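Chapter 4
The Celebrity Interview

In August, the actress Ivana Vergara sat down with a reporter from the monthly magazine Clenlow. She had a film to promote. The reporter had 50 minutes and wanted to ask about her divorce. The published piece ran 900 words, and 13 of them were the title of the film.

Most celebrity interviews begin with a trade of this kind. The studio wants attention for a release, and the magazine wants something readers have not heard before. The publicist sits between the two and often sits in the room as well. 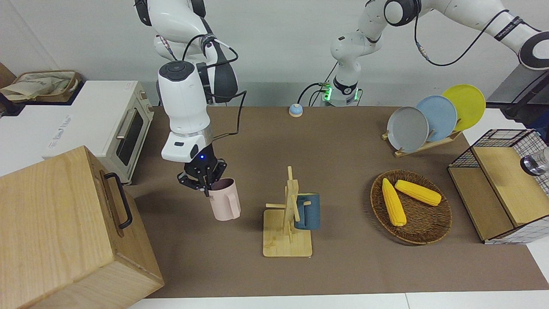
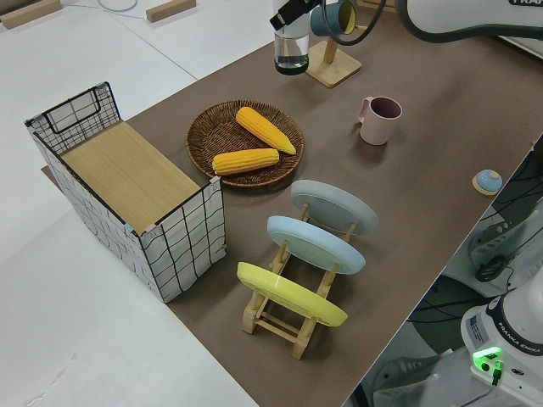 Figure 4.1. A pink mug and a wooden mug tree (first photo); two ears of corn in a woven tray, beside a storage bin (second photo).

This chapter looks at how such interviews are arranged, conducted and edited. Section 4.1 covers the terms agreed to in advance. Section 4.2 compares 2 profiles of Vergara, one by Shamim Kakakhel and one by Mariama Ametepe, written from the same press day.

Before you read
Find a recent magazine profile of an actor or singer. Mark each direct quotation. Which ones concern the new work, and which concern private life?

Key terms
press day, embargo, on the record, pull quote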